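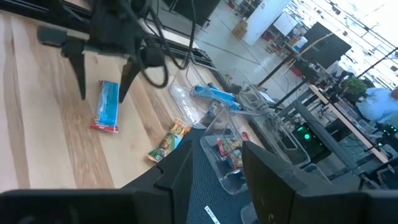 Yvonne Entwistle wrote in that she went into the Vulley with a level 12 character and no rope and got stuck behind the second gate for an entire evening. Could we please put the rope thing on the store page. OK. Buy rope. Pomeck general store, left counter, 90 coin. Get two.

Drostis: The Vulley Road
Story expansion for Drostis
Download only. Base game required.

What it is

New region south of Pomeck, reached by the ferry once you've finished chapter three. Main story runs from the ferry landing down to the Whitlock mines and back up the far side. Side jobs all over. You pick your companion at the landing and keep them until the mine entrance, so choose somebody you can stand listening to.

No level scaling in the Vulley. We had it in, took it out, the wolves got silly. Recommended level is 15 and up. You can go earlier if you're carefull and like running away.

What's in the download

Vulley region, with its own map and weather
Main quest in five parts
Two new companions, Orla and the Tinker
Rope and climbing system (works back in the base game too, see below)
800 lines of new voiced dialog for the existing party
New save slot type for the mines
Photo mode filters, finally

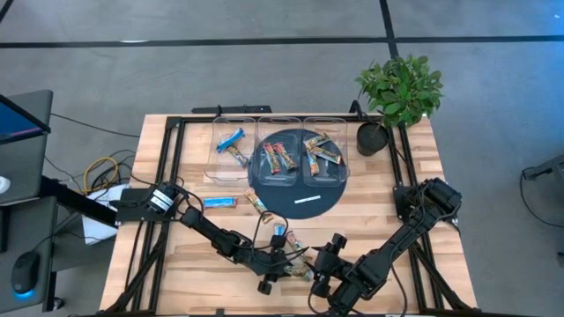
Clear bins on the butcher block, bars in the left and middle ones.

Climbing

Biggest change. Any ledge with a frayed white edge takes a rope. Stand under it, hold the use button, wait for the click. Rope stays where you put it until you leave the region, then it's gone and you need another. Yes, really gone. We've heard from you about this. There is an option under Gameplay called Keep Ropes that leaves them up for good, off by default.

In the base game there are ledges in the Pomeck quarry and behind the old chapel. More than that, but go find them.

Companions

Orla hits things. Heavy armor, slow, will hold a doorway all day if you keep feeding her bandages. Her side job starts at the ferry landing after dark. If she's not there, sleep at the inn and come back.

The Tinker doesn't fight until you bring him the spring from the pump house. After that he's got a crossbow and opinions. He can open any Whitlock lock without a key — saves you most of the backtracking in part four.

Existing companions can come along. They'll talk about the place but they don't have jobs of their own there.

Starting it

1. Update the base game first. Launcher does it on its own unless you turned that off.
2. Finish chapter three. The ferryman won't talk before that.
3. Go to the Pomeck dock in the morning. He leaves at noon.
4. Pay him 200 coin or do the barrel errand, your call.
5. Save before you board. No return until part two is done. 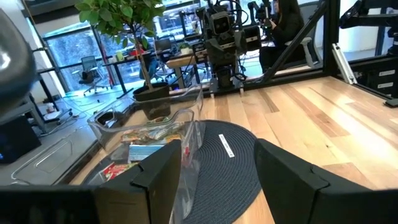

Clear bin with a rolled rim on the wood tabletop.

Saves

Old saves work. Saves made inside the Vulley won't load if you uninstall the expansion, so keep one from before the dock. The mines use a single slot that overwrites at each lamp. Want the normal behavior back, it's in Options, Difficulty, Lamp Saves, set to Off. Doesn't lock you out of anything.

Mods: inventory mods are mostly fine. Anything that touches movement is going to fight with the rope. Turn those off before you report a bug please.

Patch 2 notes (already in the download)

Second gate can now be opened from the inside
Orla no longer falls off the ferry
Pump house spring respawns if you sold it
Fixed 3,506 coin exploit at the landing trader, sorry
Tinker's crossbow sound was playing twice
Subtitles in part five now match teh voices
Map markers stay put after fast travel

Known problems

Rain sometimes carries on indoors at the inn. Cosmetic. Climbing with a torch in hand drops the torch. Controller vibration stays on after the collapse in part three until you pause — fix is in testing, should be in the April patch.

Refunds and support

Bought it twice by mistake, or on the wrong account: use the form in your order history and pick Duplicate. Code not working: check zero against the letter O first, then send us the order number. Lorraine Inskip answers the support mail, mornings mostly. Attach your save file if it's a quest bug, she'll ask for it otherwise.

Also available: Drostis soundtrack, Drostis base game, base game and Vulley Road bundle.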